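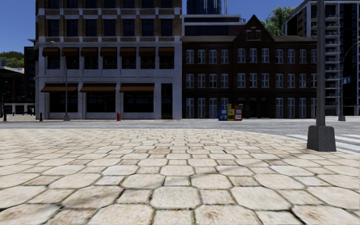 Likport, octubre

El fallo apareció en la entrega 117 y duró menos que un estornudo. Wolde, el robot de reparto que el equipo de Felier entrena en una ciudad simulada, iba por la acera de piedra clara a buen ritmo, con el paquete virtual a bordo y la ruta perfectamente trazada, y de pronto giró hacia la calzada. Sin frenar, sin avisar, sin nada delante que justificara la maniobra. En el simulador no hubo daños, claro. En una calle de verdad habría acabado entre los coches.

Sosina Mekonnen, que lleva el módulo de percepción, me enseña el registro con un entusiasmo que se contagia. «¡Es un fallo precioso!», dice, y va pasando valores en la pantalla. El sistema que decide qué suelo es transitable había empezado a leer las juntas oscuras del empedrado como bordes. Con las losas grandes, las que quedan cerca del robot, el efecto es llamativo: cada piedra irregular se convierte en una especie de isla. A lo lejos el dibujo se aprieta tanto que el filtro lo funde todo y lo da por bueno. Y el asfalto, gris y uniforme, le parecía a Wolde el mejor camino del mundo.

Hasta ahí, un error de clasificación como tantos. Lo grave vino después. El planificador tiene una regla que prohíbe bajar a la calzada fuera de un paso de peatones, y esa regla no saltó. Gemechu Teshome tardó una noche entera en entender por qué: la regla consultaba el mismo mapa de suelo que ya estaba equivocado. El vigilante le preguntaba al vigilado.
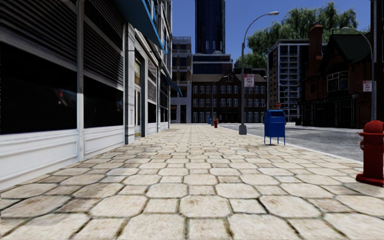 Laboratorio de Navegación Urbana, Felier

Repetimos el recorrido con ellos, a las 16:00, en la sala donde el equipo tiene sus pantallas. La acera avanza recta junto a la larga fachada blanca, con sus toldos azules, y la calzada corre en paralelo a la derecha, detrás de un bordillo claro. Es justo ese bordillo el que Wolde dejó de ver. Su tono se parece mucho al de las losas, y en el tramo donde la farola y el buzón azul quedan cerca del borde, el robot buscaba sitio para esquivarlos y lo encontraba en el lado malo.

Abenezer Ambaye lanzó entonces la batería completa: 2123 recorridos por la misma manzana, cambiando la posición del sol y el punto de salida. El giro se reprodujo en 40. Puede sonar a poco, pero para un aparato que va a compartir acera con gente es una barbaridad, y el equipo suspendió las pruebas en exterior esa misma tarde.

El arreglo tiene dos partes. La primera es un detector de bordillos que trabaja con la altura del terreno y se desentiende por completo del color. La segunda, la que más me gusta, es una parada de seguridad separada del resto, alojada en la placa Ernoven, que recibe su propia señal de profundidad y puede cortar los motores sin pedir permiso a nadie. Si las dos lecturas del suelo discrepan, Wolde se queda quieto y llama a un operador.

Getachew Tefera, el responsable del laboratorio, reconoce que la parada todavía peca de nerviosa. En los ensayos se activa a veces con una simple sombra diagonal, y un robot clavado en mitad de la acera también es un estorbo. Prefiere empezar por ahí e ir afinando. Mitiku Workneh prepara ya otra tanda de recorridos con bordillos rebajados, el caso que de verdad les preocupa, porque apenas hay escalón que medir.

Cuando me marcho siguen discutiendo, encantados, sobre el umbral de altura. Wolde volverá a la calle cuando complete la batería entera sin pisar una sola vez el asfalto fuera de un paso de peatones.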